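Sorting and Storing Salvaged Electronic Parts

Part of the Praton Home Workshop pages. Written by Oana Tudose, with corrections from Senyo Ofori.

Old printers, radios, toys and set-top boxes contain a lot of parts worth keeping, but a part you can't find or can't identify is no use. The method on this page suits a single shelf in a spare room. It can be done in stages, and you can leave it between stages if the half-sorted parts are kept in closed tubs.

What you need

A good light, preferably a desk lamp you can move
Shallow trays with a raised edge
A small drawer cabinet (I use a second-hand Prurkton with deep drawers)
Resealable bags in two sizes, including some anti-static ones for bare boards
Masking tape and a fine permanent marker
A multimeter
A notebook

Step 1. Clear the table

Take everything off the table and wipe it down. Put a sheet of plain paper wherever you will be handling screws. Keep drinks on another surface.

Batteries come out first. Remove them from every item before you open anything else, tape over the terminals and put them in their own tub. Swollen or leaking ones should go to a battery collection point as soon as you can get there. Don't open microwave ovens, old picture-tube televisions or the mains power sections of anything unless you have been trained to. They can hold a charge long after being unplugged.

Step 2. Make a rough sort

Start with broad groups. Mine are boards, motors and fans, cables and connectors, and hardware (screws, springs, brackets). Four groups are enough at this stage. People who begin with twenty usually run out of table and start putting things in the wrong place.

If you can't tell what a part is within a few seconds, put it to one side and carry on. Joyce Nyamweya keeps an old biscuit tin for these and goes through it on Sunday evenings with the manuals open.

Step 3. Test what can be tested

Check fuses, switches and cables for continuity. Small DC motors can be tried briefly on a low-voltage bench supply, starting at the lowest setting. Write the result on a strip of masking tape and stick it to the part straight away: "OK", "noisy", "untested". Untested is a perfectly good label. A guess is worse than a blank.

Throw out electrolytic capacitors that bulge at the top or have a crust at the base. I don't keep used ones of any sort now, as new ones cost very little.

Step 4. Bag and label

Each bag gets three lines:

What it is
What it came out of
Any number printed on it

The second line is the one most people leave off. Knowing that a fan came from a particular amplifier tells you its likely voltage and saves looking it up. Write on the bag before you fill it, while it still lies flat.

Keep leads attached to motors and switches, with the plug still on if there is one. Cutting them short to save room makes the part harder to use later. Coil long leads loosely around two fingers and hold them with a paper-covered tie. Rubber bands perish and stick to the insulation.

Step 5. Fill the drawers

Put heavy things at the bottom. Drawers should be no more than two-thirds full, or the bags ride up and jam. Number the drawers on the front and list the contents in the notebook, so that you can move things about without relabelling the cabinet.

Valter Falcão's list had reached 3,000 entries when he moved it to a spreadsheet. For a single cabinet, paper is quicker.

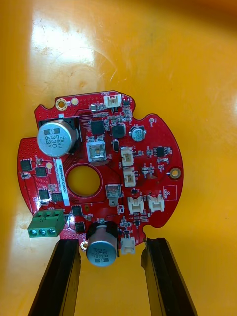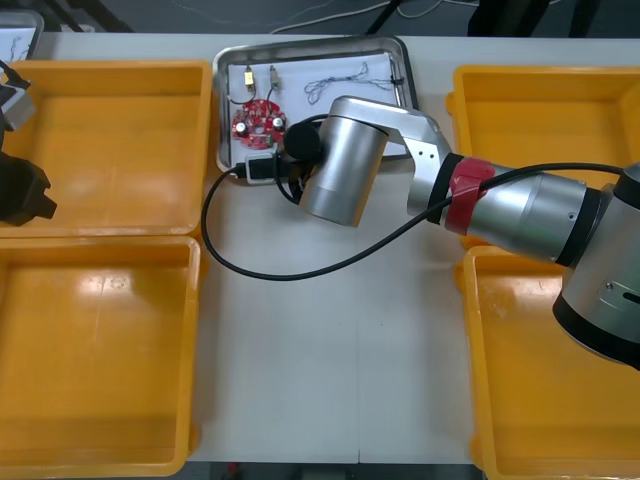
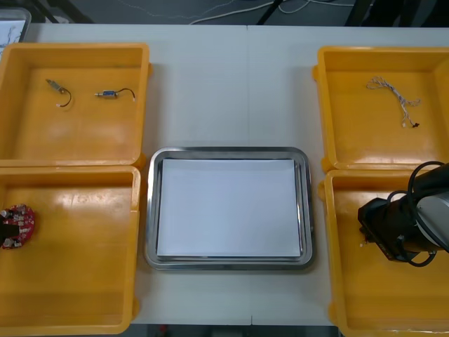 Page last changed: March

Looking after the collection

Go through the drawers every 6 months. Anything you have passed over several times can go to someone else or to the small electricals bank at the tip. Check rubber belts and rollers at the same time. If they feel sticky or show cracks when bent, they are finished.

Keep the cabinet out of sheds and unheated garages. Damp gets into switches and connectors, and a sachet of silica gel in each drawer only helps if you remember to change it.

Corrections

Step 3 used to say that any motor could be tried on a 9 V battery. Babita Rathore pointed out that this is too much for many of the little ones found in toys, so the step has been rewritten.

See also: Removing stuck screws; Reading resistor colour bands; Choosing a first multimeter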